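Anyone using the Bundix picking kit on a flow rack?

Posted 16/04/2025 by mkessler_ops

We run a small kitting room with gravity flow racks, blue totes on roller track, two levels. We've been quoted for a Bundix picking kit through Clurkness, who do the install and the first stretch of support. The kit is an arm, a two-finger gripper with a wrist camera, a second fixed camera and the Clekutano software license. We would supply the steel table ourselves.

The sales sheet says 382 picks per shift and a payload of 2,000 grams at the gripper. Our parts are light so payload is fine. What I want to know is how it does on mixed stuff: bagged items in the totes, and small glossy things set down on a stainless table. Our totes are deep and the upper level is tight under the rail. We have 8 lanes. Is the kit worth it for that, or should I be looking at the Hutchins unit, which costs more but has suction? 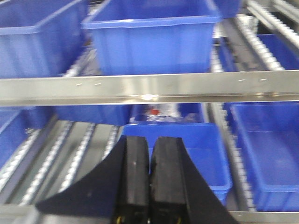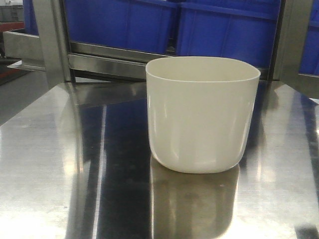

The table has to stay stainless because of our washdown rules, so please don't suggest a rubber mat. The quote is good until November and I'd like to have an answer for my boss well before that.

Faraji Kirui

I've had the Bundix kit for 19 months on a rack close to yours. Short version: good on the table, fair in the totes.

On steel, the trouble is reflections. The fixed camera will sometimes fit the outline of a cup plus its reflection and give you a grasp height that is too low. There is a table plane setting in Clekutano. Set it by touching off at the corners, and do it again any time someone moves the table. After that I quit having problems with plain white parts, which were my worst ones before.

In the totes, check reach before anything else. The gripper body is a lot wider than the fingers and it is the body that hits the side wall or the rail -- the fingers will be nowhere near anything. Ask Clurkness to run a reach check with your own tote dimensions and the real gap under your rail. They did ours at no charge but we had to ask twice.

Clear bags are the weak spot. Two fingers can pinch a bag if there is slack to grab. If it is lying flat on the bottom, expect misses. If more than a few of your lanes are bagged goods I would price the Hutchins.

dockside_ray

Get suction. We had fingers on an older machine and hated it.

tpruitt

Ray's answer depends on the part. Suction was poor for us on thin bags too, they wrinkle and you lose the seal. Have both vendors run your parts before you sign, and send them the ugly ones. Also read the support terms. Ours from Clurkness covered the arm and cameras but finger pads were counted as wear items, and we go through them.

Comments

mkessler_ops: Thanks. Two lanes are bagged, the rest are loose parts. I'll ask for the reach check.

Faraji Kirui: Two is workable. Put those on the lower level if you can -- more room for the wrist.

jlo_kitting: Does the table plane setting need the paid license tier?

Faraji Kirui: No, it's in the basic one, under cell setup.

Last updated 3 weeks ago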